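I finally did it. I planned a whole month of meals on one sheet of paper and stuck to it for all of September. Thread!

Some background – I used to decide on dinner at 6 pm, hungry, standing in front of the fridge. Every single night ended in pasta or takeout. I love pasta, but come on.

The sheet has 15 dinners on it and you run through it twice. I got the idea from a little newsletter called Kokimer and changed nearly everything (sorry, Kokimer).

Groceries for the month came to 800 dollars for a family of four. In August we spent 1,424. I added it up twice!!

Best new dinner by far: white bean stew with a ton of lemon. Second best: the sheet pan sausages with cabbage. My kids ate CABBAGE.

Kitchen pics, then more about the freezer. 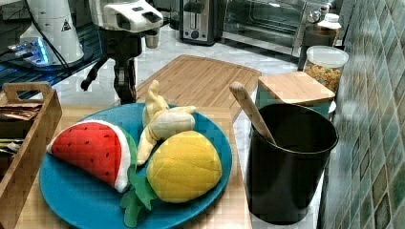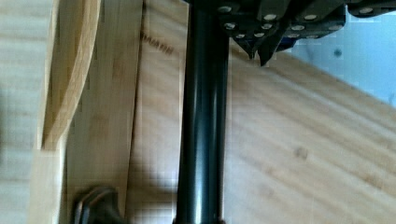
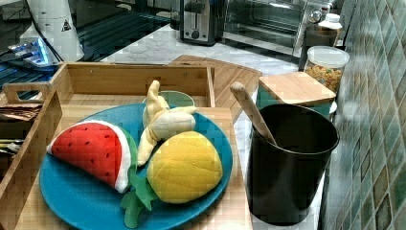

Sistmont: does the 800 count school lunches? We do the twice-through list too and lunches are what always wreck us

Great question – yes, lunches are in there, but they're mostly leftovers. I cook the stew double and freeze it flat in bags, and it thaws in the sink while I make coffee.

Things I'd change: two fish nights in one week is one too many for us. And I put the big shop on the same day as soccer practice, so the frozen peas rode around town all afternoon. Peas are fine. Peas are tough.

I also left four nights blank for "whatever" and those were some of my favorites. Breakfast for dinner! Soup from odds and ends! Toast with everything!

October's sheet is already up on the fridge and it has dumplings on it – wish me luck with the folding. If you have a good filling without mushrooms, send it my way, I'm shopping tomorrow.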